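Home Stories Fiction Travel Notes About

The Quiet Side of the Lake
By Ailsa Lennox
Jul 30, 2026
5 min read

The brochure said Govberg was the undiscovered side of the lake, and Leen Mansour had been to enough undiscovered places to know they usually had a gift shop.

Govberg had two.

"It's a small one, though," said her sister on the phone. "You have to give it a chance."

"I'm giving it until Sunday lunch," Leen said, and then remembered she had paid for the whole week.

The room was up 17 stairs, which the website had called a few steps. She could see the lake from the window if she stood on the bed. The landlady, Mrs. Dasov, watched her find this out and didn't seem troubled by it.

"Lake view," said Mrs. Dasov.

"Part of one."

"You want the whole lake, you go to the other side. Hotel Carretero. Three hundred a night and the same water."

Leen couldn't argue with that, though she wanted to. She asked about the ferry instead. The ferry was the reason she had come - the old boat to Trostesis, where there was supposed to be a monastery with a painted ceiling and a monk who made cheese. The brochure gave the monk a full page. He had very good teeth for a monk.

"The ferry goes in the morning," Mrs. Dasov said.

"What time in the morning?"

"When there are people."

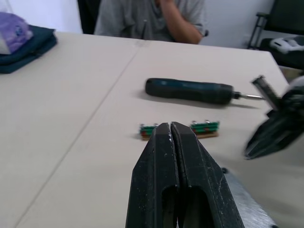
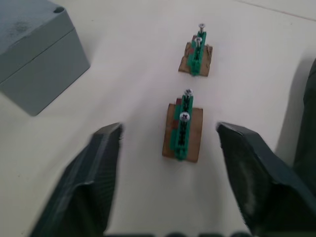
Two tabletop views, the first with a pair of grippers, the second with a gray box.

There were people the next morning, up to a dozen of them, all standing on the dock with the same brochure. Leen put hers in her bag. A man in a captain's hat sold her a ticket from a roll. It was number 343, and she doubted very much that 342 others had gone before her that season.

"Is the monk there today?" asked a woman in front.

"Always," said the captain.

"Is he a real monk?" asked Leen.

The captain looked at the lake for a while. "He lives there," he said.

It took an hour to cross. The engine stopped twice, and both times the captain told them it was to admire the scenery. The second time, Leen noticed, he admired it with a wrench in his hand. A little boy was sick over the side and felt much better afterward and ate a sandwich.

The monastery was up a hill, and the ceiling was under repair. A sheet hung where the saints should have been. The others took pictures of the sheet. Leen sat down on a wall outside, feeling that she had been right about everything, and found that it didn't do much for her feet.

An old man came out of a side door with a plate. He had about four teeth.

"You're not the one in the brochure," she said.

"My nephew," said the old man. "He sells cars. Cheese?"

She took a piece, ready for it to be supermarket cheese with the label peeled off. It was sharp and crumbly and tasted a little of smoke. She took another piece to be sure.

"Did you make this?"

"My wife."

"So you're not a monk."

"In November I'm not," he said. "In summer it depends who asks."

Leen ate a third piece. Down at the dock the captain was blowing the horn, and then he stopped, and she heard the wrench again.

"How long do you think that'll take him?" she said.

The old man listened with his head on one side.

"Sit," he said, and went in to get the bread.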